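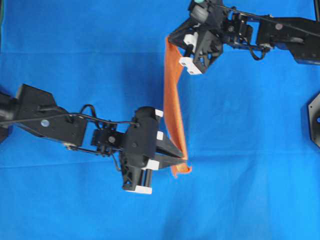
Creases in a blue backing cloth, and what to do with narrow strips

marras_mill
I've got a length of bright blue cloth I lay out when I'm sorting scraps for binding and bunting. It has been folded in the cupboard so long that the crease lines go right across it. Is it worth pressing before I lay strips on it to measure, or am I fussing? The strips are orange, long and narrow, and I want them folded the same way so they stack.

Hirkard
Press it. A crease under a narrow strip throws the edge out, and you end up trimming to a wobble. Medium iron, slightly damp cloth on top, let it cool flat.

tilly_b
I wouldn't bother. Mine has had fold lines in it for years and I've never had a strip come out wrong. Smooth it with your hand and get on. What matters more is how you pick the strip up. Hold it at both ends and let it hang for a moment before you lay it down, then the twist drops out.

Hirkard
Fine for bunting, not for binding. I did 583 cm of binding for a quilt on a creased cloth and had to recut 2 of the lengths.

Loredana Galli
Depends on the fabric. If the strip is cut on the bias, don't hang it by one end at all, it will stretch. Straight grain is all right. Which is yours, marras_mill?

marras_mill
Straight grain as far as I can tell. They came out of a bag of offcuts from Erkham market, some 200 g of it, all orange. No selvedge on any of them.

Loredana Galli
Pull one gently lengthways and then across. If it gives much more lengthways, treat it as bias. For folding I go end to end, then end to end again, and put a clip on. I use the flat Julto ones – the round pegs leave a dent.

tilly_b
Or roll them round a bit of card. No folds to press out later.

Hirkard
Agree with tilly_b for once. Card is better than clips if they are going to sit until May.

marras_mill
Tried the pull test and they hardly give at all lengthways. I'll press the blue cloth once, since Hirkard is so sure, and roll the strips on card. Has anyone got a good way of stopping the loose end coming undone? Pins mark this stuff.

Loredana Galli
Cut a small slit in the edge of the card and tuck the end in.

Contact us | Forum rules | Back to top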